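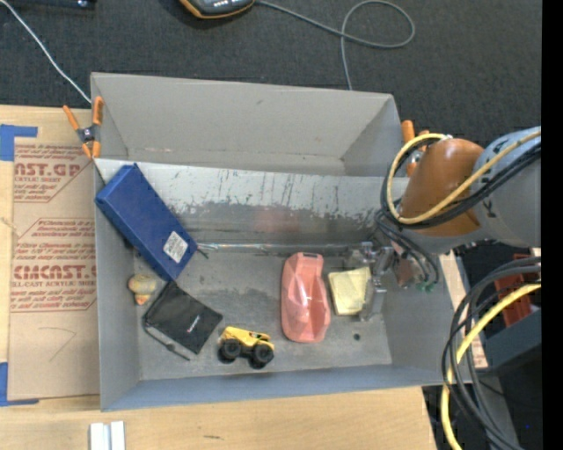 Gray bin, tan work surface.

By Áine Rafferty
October

Pre-gig walk-through, Bullora back room

Hi all, I did the rounds Monday before the Kultance trio loaded in. Comments are mine, so blame me!

Stage power: OK. Breaker 3 is labeled now (thanks Musa).

Cables taped: Mostly. I redid the run by the upright bass, the old tape was curling.

Drum riser: FAIL. Two of the legs wobble. Please don't put a kit on it till Ese has looked.

Fire exit: OK, though somebody keeps leaving guitar cases there. Stop it, please.

Monitors: OK. Left wedge hums a bit, Gholamreza says he can live with it.

Earplugs at door: Low. I counted 66 pairs.

Recent
Osaze Osagie quartet, set times
Idahosa: the live album
Piano tuning notes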